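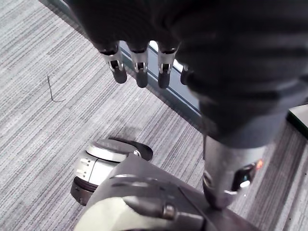

Pantry

A pantry is a room, closet or cupboard where food is kept, usually close to the kitchen and usually a bit cooler and darker than it. I've been writing the household pages on this site for a while now, and this is the one I get the most mail about (mostly from people who want to argue about onions), so I've rewritten it from top to bottom.

Last revised 2021-07-18

Name

The word comes to English from Old French paneterie, a bread room, and behind that is the Latin panis, bread. In a big medieval house the pantry was for bread and the buttery was for drink. The buttery has nothing to do with butter, by the way – it goes back to the butts, or casks, that the ale was kept in. I love that one and bring it up far too often at dinner. A larder was for meat, and its name is related to lard. As houses got smaller the separate rooms got folded together, and in American English "pantry" ended up covering nearly all of it.

Kinds of pantry

The walk-in is the one everybody wants. It has shelves on two or three sides and a door you can close on the mess. A reach-in pantry is just a closet with shelves, and it's what I grew up with. Then there's the butler's pantry, a passage between kitchen and dining room where the good dishes and silver lived. A cold pantry sits against an outside wall and has vents high and low, so that cool air comes in at the bottom and warm air leaves at the top. My friend Liette Morin still has a working one in her place in Trumham, and she keeps apples in it well into winter.

In some kitchens from the early twentieth century you'll also find a freestanding cabinet with a flour bin and sifter built in. Hoosier cabinets are the famous ones. They did the job of a pantry in houses that were built without one, and people pay real money for them now.

What goes in

Dry goods, cans, jars, oil, vinegar, sugar, salt, spices, tea, coffee, crackers, chips. Flour keeps well for months if it's sealed up, but whole wheat flour goes rancid sooner than white on account of the oil in the germ, and I put mine in the freezer. Brown rice has the same trouble. White rice, kept dry, will outlast most of us.

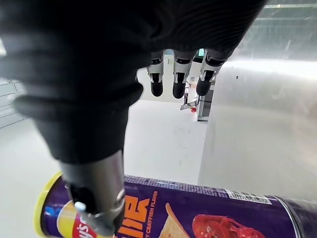 Snacks are a special problem, and most older guides skip them. Once a package has been opened, the enemy is damp air, and a stiff container with a lid that fits will beat a bag with a clip on it every time. Stale chips can often be brought back with a few minutes in a low oven – spread them out on a tray and watch them, they go from fine to scorched very fast! Crackers too. I've had no luck at all with pretzels.

Onions and potatoes both like the dark and moving air, but keep them apart. Potatoes give off moisture that onions don't care for, and both will sprout early if they share a basket. Potatoes that have turned green should be thrown out. Hrvoje Babić wrote in to tell me his family has stored them together for 15 years with no harm done, and I believe him, but I'm leaving the advice as it is.

Shelves

Shallow is better than deep. On a deep shelf things migrate to the back and stay there until you move house. Patricio Montes, who rebuilt mine in June of 2000, talked me into shelves just deep enough for 4 cans, one behind another, and I've never wanted anything else. Heavy things go low. Whatever you use every day goes at eye level, and the roasting pan can live up top.

Pests

Pantry moths are the usual ones in my part of the country, and they nearly always come home with you in a bag of something. The eggs can be in flour, nuts, birdseed or dog food. Throw out whatever has webbing in it, vacuum the shelf corners and the peg holes, wash everything down, and move what's left into glass or hard plastic. Bay leaves are often recommended. Judit Bodnár swears by them and I've tried them twice, and the moths seemed perfectly comfortable.

See also

Buttery
Cold cellar
Larder
Root vegetables, storage of
Spice rack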